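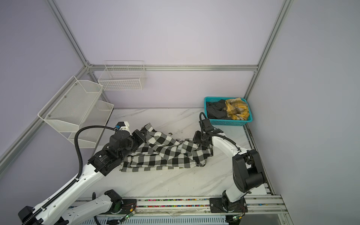 Fold the Shirt Anyway
By Merle Treloar

Most people I know have given up on folding shirts. They hang them, or they live out of the basket. My neighbor Farzana Bugti says a shirt gets creased the minute you sit down in it, so why bother. I think she is wrong.

A folded shirt takes up a small, known amount of space. You can stack it and pack it. A shirt left in a heap takes up whatever room it wants, and it wrinkles the ones under it.
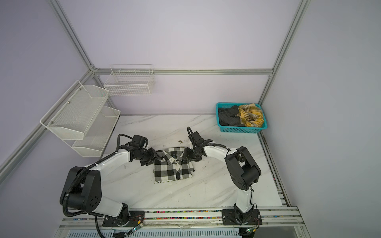
A plaid shirt folded to a rectangle, collar at the top and buttons down the center.

Checks are the best pattern to learn on. The lines show you where straight is. Button the front first, lay it face down, bring in the sides and sleeves, then turn the bottom up. I need a clear table for this. A bed is too soft and the edges drift.
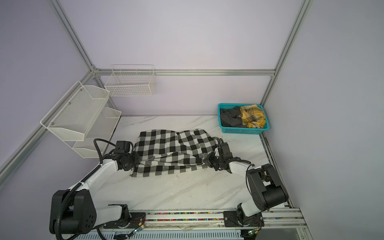

Photo: Limano

The basket is where I lose patience with my own side. Folding people like to say everything must be done at once. I don't do that. I take six pieces, put them away, and leave the rest for the evening. A basket with clothes still in it is fine.

I don't iron, and I won't argue for it. Folding is enough work for one shirt.

© August 2023 Skondgate. Contact us | Back to top
Search this site Go
We use cookies. Accept Settings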